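**FOR IMMEDIATE RELEASE**

# Sturis Home Textile Service Opens Second Laundry Center in Trarnora

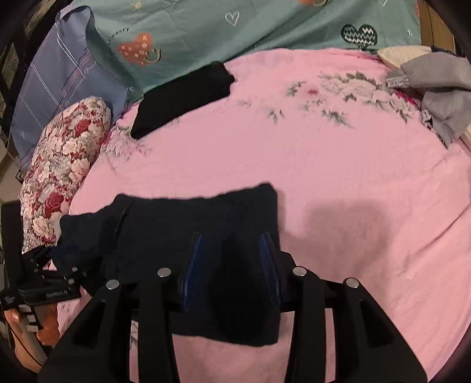

TRARNORA, 14 Aug 2022 - Sturis, the household linen and garment care service, today announced the opening of its second laundry center, on Carvalho Street in the north of the city. The new site will wash, dry, press and fold bed linen and everyday clothing for private households, small guesthouses and residential care homes. It replaces the collection point that Sturis has operated on the same street for the past four years.

The company currently serves 2648 households across Trarnora and the surrounding towns. Of these, 1867 are on a regular pickup schedule, and the remainder book single orders by telephone or online. Until now all orders have been handled at the original center on the south side, and customers in the northern districts have waited up to five days for their laundry to come back. With the Carvalho Street center in operation, the standard return time for those districts will be two days.

"Our northern customers have been patient with us, and they have been clear about what they wanted," said Giuliana Cusi, managing director of Sturis. "They wanted their sheets back sooner, and they wanted to be able to speak to a person at the counter when something needed attention. The new center gives them both."

The Carvalho Street site has separate lines for bed linen and for personal clothing. Dark and deep-colored garments are sorted on arrival and washed apart from pale linens, under the same procedure already used at the south side center. Each household's order stays together in its own numbered bag from pickup to return, and items are not pooled with those of other customers. Orders from care homes are processed on a dedicated machine with its own folding table.

Building work was carried out by Pillard, a contractor based in Trarnora, and was completed in June. The former warehouse was given new drainage, a new loading door and a heat recovery system that uses warm air from the dryers to preheat incoming water. A side entrance with a ramp has been added for customers who prefer to drop off in person.

Sturis has hired 12 new employees for the site, nine of whom live within walking distance. The center will be led by Lurdes Magalhães, who joined the company as a presser and has managed its evening shift since 2019.

"Folding is the part customers see first when they open the bag, and it is the part we spend the most time teaching," said Ms. Magalhães. "A fitted sheet with good corners will go back in the cupboard the same way it came out. New staff spend their first two weeks on that work before they move to the machines."

**Care home program extended**

The opening also allows Sturis to extend its care home program, which provides labeled washing of residents' personal clothing. The program now covers 316 residents, and a further 189 will be added when three homes in the northern districts join in the coming weeks. Each garment in the program carries a sewn name tape, applied by Sturis at no charge to the resident or the family.

"Lost clothing is one of the most common complaints we hear from families," said Ekaette Onyeka, care home liaison at Sturis. "A cardigan may seem a small matter, but it belongs to someone, and that person will ask for it."

**Hours and prices**

The Carvalho Street counter will be open from 7 a.m. to 7 p.m., with a shorter day on public holidays. Prices are the same at both centers and have not changed with the opening. Existing customers in the northern districts will be moved to the new site automatically and do not need to contact the company - their pickup times will remain as they are. Customers with standing instructions on file, such as fragrance-free detergent or line drying, will find those instructions carried over.

Guesthouse owners who wish to arrange a contract may request a visit from Olga Carrilho, accounts manager. Trial orders of up to 20 kilograms are available to new business customers through the end of the year.

**About Sturis**

Sturis provides pickup, washing, pressing and return of household linen and clothing in Trarnora and nearby towns. The company is privately owned and operates two laundry centers.

**Media contact**

Oona Kokkonen
Press Office, Sturis
Interviews and visits to the Carvalho Street center can be arranged through the press office on request.

###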